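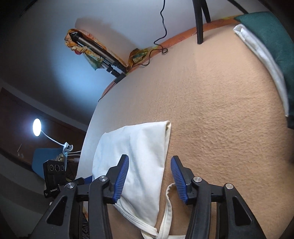
图3-1 手持夹爪的两个指垫张开,中间是地毯上的一只白色帆布袋。

第三章 活儿交给机器以后,人做什么

我第一次去弗卢斯比(Flusby)那家洗涤分拣厂,是九月的一个早上,六点多,天刚亮。班长把我领到分拣台边上,说你不是要写书吗,先叠一个小时再说。我心想叠布袋有什么难的,结果一个小时下来,旁边的大姐叠了67只,我叠了24只,里面还有几只被她悄悄拿回去重来(她以为我没看见!)。

所以这一章我想从一只布袋讲起。前两章我们说的都是硬东西:纸箱、瓶子、金属件,它们放在那里是什么形状,抓起来还是什么形状。布就麻烦多了。你看图3-1里的这只袋子,袋身折成一个不太规整的楔形,提手绕出一个长长的圈,布面上还有软软的褶子。从哪儿下手?捏提手还是捏袋身?捏住一层还是两层?我们用手做的时候根本不想这些,可是要让机器做,每一个问题都得有人回答。

回答这些问题的人是谁,就是本章真正关心的事。弗卢斯比厂的分拣车间原来有40个人。引进比罗(Bíró)分拣线之后,台子边上剩下的岗位少了,但是多出来一种以前没有的活儿:示范。做示范的人手里握着夹爪,把自己平时的动作一遍遍做出来,夹、提、翻、放。这份活儿一开始给了13个老工人,都是手最快的那一批。

有意思的是,手最快的人示范起来往往最别扭。有位大姐跟我抱怨,说她平时靠指尖就知道捏了几层布,现在隔着两个指垫,什么也摸不着,只好拿眼睛看,看得脑袋疼。她还说,被人问“你刚才为什么先捏那个角”,她站在那儿想了半天,答不上来。干了那么多年,从来没人问过她这个。我把这段话原样记在本子上,后面讲“隐性知识”的时候我们还要回来用它。

再说说钱。示范岗的工资怎么算?按件吧,动作一快,记录就不好用;按小时吧,几位计件惯了的老手又觉得吃亏。苏科夫索普(Sukovthorpe)的一家同行选了按小时,另加岗位津贴;马斯特利(Mastley)那边坚持按件,三个月后又改了回来。两家的工资表我都放在本章附录里,大家读的时候留意一下“返工”那一栏,课堂讨论会用到。

还有一个问题,我自己到现在也没想得很清楚:一个人的手艺被录下来、教给机器以后,这份手艺算谁的?厂里的合同只写了一句“工作期间产生的记录归公司所有”,工人们签的时候大多没细看。我问过班长,他说这得问人事,人事说得问法务。3.4节会把这份合同的相关条款列出来,我们一条一条地读。

读这一章之前,我建议你先做件小事:找一只布袋,随手往地上一扔,再用两根筷子把它夹起来、对折、放平。多试几次,把你每次先夹哪里写下来,写得越细越好。下次上课请带着这张纸来。

3.1 从计件到示范:岗位是怎样改写的

先看分拣台原来的分工。在比罗线进厂以前,一个班分成收袋、翻检、折叠、码放四道工序,新人一律从收袋做起,做熟了才能往后挪。折叠是大家最想去的位置,坐着干,离窗户近,夏天还能吹到风。新线装好以后,先动的偏偏就是这一道。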